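I used to be a window seat person. For years I pressed my nose to the glass on every flight and felt sorry for anyone stuck on the aisle. Then last winter I took the slow bus from Ait Ali up to Skellorach, 16 hours with my knees against somebody's rice sacks, and I came home a changed woman (a stiff one, too!).

My friend Bernadette Lyons thinks I've lost my mind. She flies everywhere, she packs in four minutes, and she'd like me to know that the same trip takes less than an hour by air. She's right, of course, and I love her dearly, but I still think she's missing the best part. 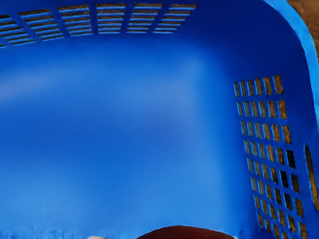 Skellorach, Oct 2, 2018 — I'm back again, by bus again, and writing this at the kitchen table of the guesthouse while Shaimaa Morsy argues on the phone with her brother about onions. I met Shaimaa on that first ride. She had the seat beside me and a bag of boiled eggs, and by the time we pulled into Isau I knew the names of all her cousins and had been told, kindly, that my shoes were a mistake.

You can't get that at 30,000 feet, or at least I never have. On a plane we put our headphones in and wait for it to be over. On a bus there are hills to groan at and strangers to lean on, and a long stop for tea where everyone looks at the engine with great seriousness.

So take the slow way once, if your back and your boss allow it. Bring eggs, and wear better shoes than mine.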